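挂包衣架与多爪挂钩 常见问题
Hosia 收纳小铺
更新于2022年9月8日

先说一句，留言太多，一条条回不过来，常问的都堆在这页。没找到再发消息，客服分机2525，Teresa Nic Giolla 接得多，她不在就是 Subbarao Raju。问之前麻烦先翻一遍。

一、选架子

包多衣服少，买哪种架子？
单横杆的落地架就够。双横杆那种下面一层太低，背包挂上去底就拖地。除非下层只放小斜挎包，那还行。

横杆多高合适？
看最长的那个包。肩带全放开，挂上钩子，从钩子顶上量到包底，再加一个拳头。这个数就是横杆最低的高度。别拿收紧了带子的包去量，回头带子一松就着地了。

能挂多少个包？
没法给统一的数。空包和装了电脑的包差太远。先看说明书上的承重，再把包上秤称一下，带着平时的东西一起称。称完加起来，钩子自己那点重量可以不管。

架子晃怎么办？
先看螺丝。十个来问的有八个是底脚没拧到底。拧完还晃，看地面平不平，垫片塞一下。再晃，看包是不是全挤在一头。把重的往立杆那边挪，轻的放中间。还是不行就拍张照发来，拍底脚，别拍包。

黑色的架子会掉漆吗，染不染浅色包？
Virkel 那款我们自己用了挺久，横杆上有挂钩磨出来的细印，凑近才看得见。没见染过包。介意的话横杆上套一段透明软管，五金店论米卖。套了软管钩子就不太好滑动了，自己取舍。

有轮子的好还是没轮子的好？
挂包选没轮子的。要经常推来推去打扫的，选带刹车的轮子，四个都要有刹车，只有两个的会原地打转。

横杆两头那个小盖子掉了？
可以补，报货号2926，邮费自理。没盖子别凑合用，钩子会从头上滑下去，连包一起。已经有两位客人这样摔过相机了。

二、选挂钩

多爪钩是什么？
上面一个大弯，套横杆。下面分出几根往上翘的爪，挂带子用的。塑料的，轻。跟S钩不一样，S钩只有一个口，包带一多就叠在一起，拿底下那条得先把上面的全摘了。

塑料的会不会断？
挂太重会。爪子根部发白就是快不行了，换掉，别等。太阳直晒的窗边也容易脆。书包里塞满课本那种，建议两个钩分开吊，一根肩带一个。

颜色怎么选，有讲究么？
没有规定。有人一人一个颜色，家里孩子多的这样省事，绿的归老大蓝的归老二，谁的包挂错了一眼看见。也有人按用途分，上班的、买菜的、运动的。Áine Ó Néill 写信来说她全买白的，结果全家乱挂，后来又补了一批彩色的。

能混着买吗？
可以，下单备注写清楚颜色和个数。没备注的随机发，随机发的不换颜色哈。

钩子套不进横杆？
横杆太粗。量一下直径再买，别目测。硬掰开套上去的，过几天就裂，这种不赔。

钩子老是在横杆上滑？
缠一圈橡皮筋，钩子左右各一根。丑是丑点。或者买 Zakitz 的防滑圈，一包97元，说实话有点贵，橡皮筋先试试。

三、挂法

黑架子、多爪钩、包，几种挂着的样子： 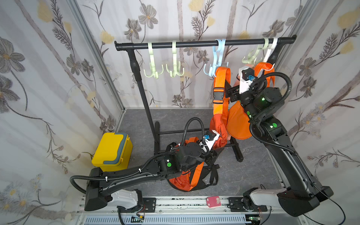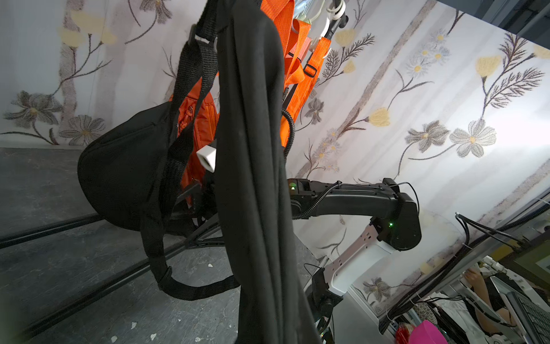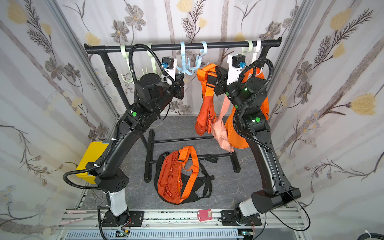
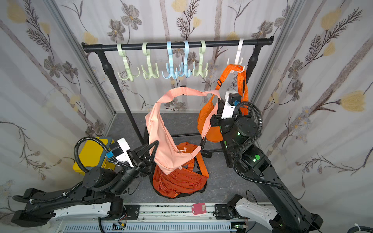 双肩包应该挂提手还是挂肩带？
挂提手最省肩带，包也正。提手缝得细、包又重的，改挂两根肩带，左右各套一个爪，受力分开。别只挂一根肩带，时间长了两边会不一样长，背起来歪。空包无所谓，随便挂。

斜挎包带子太长，垂到地上怎么办？
把带子对折再套钩，一下短一半。或者把调节扣推到最短。懒得每次调的，挂之前把带子在爪上多绕一圈，也行，取的时候慢一点点而已。

带子总是缠在一块？
一个钩只给一个包，这是最有用的一条。实在钩子不够，长带的和短带的搭着挂，别两个长带的放一起。还有多出来的那截织带，卷起来用小夹子夹住，别让它甩着。

塑料扣子要扣上吗？
胸口那个扣扣上，带子不乱跑。腰带扣也扣上，在包前面扣，不然老是勾住旁边的包。摘的时候再解开，多一步，习惯就好。

半圆形的小包挂着会变形吗？
软的会往下塌，里面塞点纸就撑住了，用过的包装纸团一团就能用，报纸别用，掉色。绗缝带棉的那种更好说，自己就鼓着，别让它被旁边的硬包压住就行。

挂包的时候一只手够吗？
小包够。大包两只手，一手托底，一手把带子往爪上送，等带子吃住劲了再松托底的手。很多人是拎着带子直接往上甩，横杆就是这么晃歪的。孩子自己挂的话，把他那几个钩挪到立杆旁边，稳一些。

包应该朝哪面？
正面朝外好找，背面朝外不落灰。看你在不在意。浅色包建议背面朝外，或者套防尘袋，浅粉、米白这种一落灰就显。

两个橙色的包老拿错，怎么分？
中间隔开，别挨着挂。拉链头上各系一根不同的绳。或者固定位置，大的永远靠右。家里同色包多的都有这个烦恼，Kátia Dantas 来信说她用的是钥匙圈，一个圆一个方，摸黑也分得出，这招不错。

挂的顺序呢？
每天用的挂外侧，伸手就够着那头。一星期用一两回的挂里面。一个月都没碰过的，别占钩子了，塞柜子里。换季的时候在整个倒一遍，二月份那次我们店里自己倒，倒出一堆早忘了的。

重包和轻包可以挨着吗？
可以挨，但别前后叠。重包一晃把轻的顶下去。重的靠立杆，轻的往中间排。

四、不同的包

皮包能这么挂吗？
短时间可以，长放不建议。提手会拉长，挂出折痕就回不来了。皮包平放或者立着放，里面撑纸。一定要挂的，爪上包一层软布。

链条包呢？
链条收进包里，挂别的地方。没地方挂就别挂。金属链条在塑料爪上蹭，爪子先磨出槽，然后就卡。

刚洗完的帆布包可以直接上架？
先在外面沥到不滴水。架子底下放条旧毛巾。两根带子都撑开，包口张着，内袋翻出来，不然内袋角落三天都不干，有味。旁边别挂皮的。

羽绒、棉的那种蓬蓬包？
干了之后拍一拍再挂。别用夹子夹包身，会留印，夹带子就行。

带轮子的拉杆书包？
放地上。不要挂。每年开学都有人挂，每年都有架子倒。

电脑包？
电脑拿出来再挂。不是怕架子，怕电脑。

五、放哪里

架子靠墙要留缝吗？
留一掌宽。紧贴着墙，包鼓出来会蹭墙纸，深色包蹭浅墙纸特别明显。花墙纸还好一点，看不太出来，纯白的就难办了。

墙纸己经蹭黑了怎么擦？
先用干橡皮，白的那种，轻轻擦，找个角落试一下。能沾水的墙纸再用拧干的湿布，往一个方向擦，别来回。纸面的别沾水，起毛就完了。

玄关很窄放得下吗？
量三个数：墙到门打开后边缘的距离，架子底脚的宽，包鼓出来的厚度。第三个最容易忘。底脚放得下不代表门开得了。Kevin Scanlon 买的 Jadoon 窄款就这样，架子塞进去了，挂上包门只能开一半，最后搬去卧室。

放墙角还是放墙中间？
墙角稳，但里面那头不好拿。墙中间好拿，路过容易碰。人口多的放墙中间，两边都能伸手。一个人住，墙角就挺好。

地面滑，石纹地砖，要垫东西吗？
垫。防滑贴剪小块贴四个底脚。别铺整块地毯，一半踩在地毯上一半在砖上，架子反而斜。

底下那层能放东西吗？
放鞋盒可以，放轻的。有人拿它压重，放两袋米，也确实稳。只要不挡着挂下来的包底就行。

六、打理

多久擦一次？
横杆两周一次，干布。钩子有空了全摘下来，温水加一点洗洁精泡一泡，晾干再挂回去。爪子夹缝里的灰用旧牙刷。

钩子发黄？
浅色塑料用久了都会，晒的黄得快。洗不回来。不影响用，看着烦就换。

挂了很久的包，肩带上有一道压痕？
取下来平放一晚上，大部分能回去。回不去的拿温的湿毛巾捂一会儿，别上熨斗，织带会化。以后换个位置挂，别老压同一个地方。

七、下单那些

多少钱包邮？
满400元，偏远的另算，拍之前问一下。

少发了钩子怎么办？
先把纸箱里的填充纸抖一遍，真的，常在里面。没有的话拍箱子内外各一张，找分机2525，当天补。

能退吗？
没装过的可以，七天内，包装在。装过的架子不退，配件坏了换配件。

旧架子的钩子能用到新架子上吗？
横杆一样粗就能。新旧混着挂的，旧的放轻包。

就先写到这，防尘袋和帽子那部分还没整理，下次补上来。急的先留言，写清楚包的大小和重量，不写的我们还得再问一遍。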